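How to run the simulator station at the open day

The simulator station goes in the room to the left of the front desk. Start the computer 11 minutes before the first group comes in, then log in as guest and open Skiltis from the desktop. Load scene 321. If the screen stays black, close the program and load it again.

Pick the gripper view from the camera menu – visitors follow the fingers better from close up. Keep the speed at 55 percent. 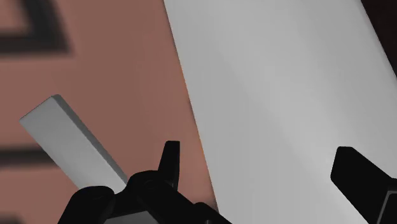 Gripper view in the simulator, with the large gray panel between the two black fingers.

Let each visitor drive for a few minutes. Ask them to line the fingers up with the panel first and close them slowly. Press R to reset the scene before the next person sits down.

Questions about the real arm go to Osaze Anozie in the main hall. Berwyn Morris has the spare controllers.

When the last group leaves, save the log to the Urkari folder and shut the computer down.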